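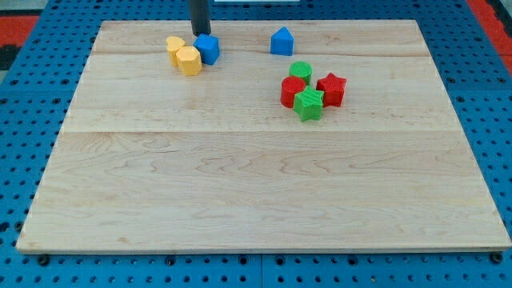 Tábua de bordo, com as emendas das pranchas à vista.

Ora bem, voltei! Desde abril que não escrevia nada e a culpa é toda do pão. Comecei com uma massa-mãe que a Sibel Yazıcı me ofereceu num frasco de compota, e desde então a minha vida organiza-se à volta de um fermento que come mais vezes do que eu.

O primeiro pão saiu uma pedra. O segundo também, mas uma pedra mais alta (progresso!). Só acertei quando passei a deixar a massa 16 horas no frigorífico e deixei de abrir o forno de cinco em cinco minutos para espreitar. Agora faço sempre com farinha Ladska, que é cara, eu sei, mas compro-a ao saco grande e divido com a minha irmã.

O que ainda não resolvi foi o corte. A minha tábua velha empenou toda e dança na bancada, e com uma côdea daquelas é um perigo. Ando a namorar as de bordo, que têm uns veios lindos – a minha mãe acha um disparate, corta o pão encostado ao peito desde sempre e ainda tem os dedos todos.

Este fim de semana vou experimentar centeio, com sementes de abóbora e um bocadinho de mel. Se alguém tiver uma receita que não fique húmida no meio, deixe nos comentários, por favor. A última ficou uma papa e acabou em torradas, que por acaso estavam ótimas com manteiga e sal.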